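How do you keep painter's tape from pulling up kraft paper?

Charmaine Joubert
Posted in Crafts & Home

Hi all, hoping somebody has dealt with this. I cover my big cutting table with brown kraft paper so I can draw pattern pieces right on it and not worry about glue or chalk. Then I lay blue painter's tape over it in a grid so I've got lines to square my fabric against. It works great for a week or so, and then I want to move a line and the tape takes the top layer of the paper with it. Fuzzy torn stripe, every time!

I'm using the 30 inch wide roll from Dilletti, shiny side down. The table is 70 inches long so replacing the whole sheet for one bad stripe feels wasteful. Should I be buying different tape, or different paper, or am I just yanking it?

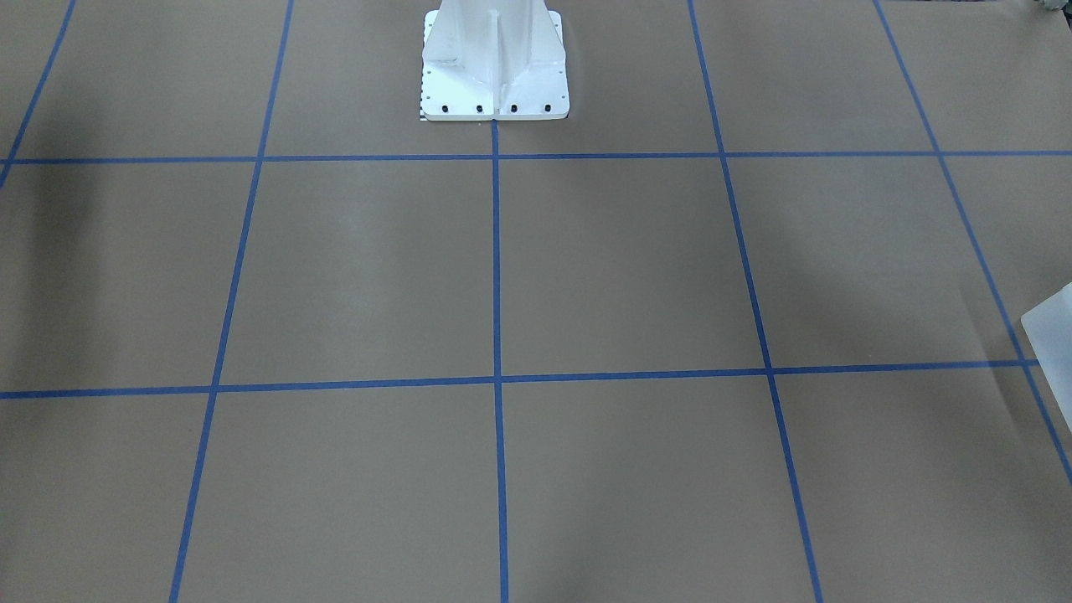
I also get bubbles when it's humid. The paper swells up between the tape lines and my rotary ruler rocks on it, which drives me nuts. We had a rainy October and I pretty much gave up on cutting anything on the bias.

Ognjen Ivanov
Two things. Flip the paper so the shiny side is up. Tape grabs the rough side way harder. And pull the tape back over itself, low and slow, almost flat to the table. If you pull straight up you'll rip it no matter what you buy. For old tape that's been down a while, hit it with a hair dryer on low for a few seconds first and the glue lets go.

Also look for the tape sold for fresh paint or delicate surfaces. It costs a little more but it's a lot less sticky. I press each strip against my jeans once before I lay it down, my dad's trick from when he did trim work.

Lizelle Mokoena
just use a cutting mat??

Binta Dauda
Ognjen is right about the slow pull. On the bubbles — I had the same trouble in my old sewing room and it was how I put the paper down. I used to tape all 4 edges tight on the same day I unrolled it. Now I cut the sheet, leave it lying on the table overnight with some books on the corners, and tape it the next morning. It's had time to relax by then and it stays a lot flatter. I only tape the two short ends, so the long sides can move a bit when the weather turns.

If you need a really flat spot for the ruler, a mat on top of the paper is fine (so Lizelle has a point). I keep a small Surari one just for bias strips and slide it off when I'm tracing.

Charmaine Joubert
Shiny side up, okay, I've had it backwards for years! Trying the hair dryer tonight. Binta, do you fold the ends under the table edge or tape them flat on top?

Binta Dauda
Folded under, with the tape on the underside. My sleeves kept catching it on top.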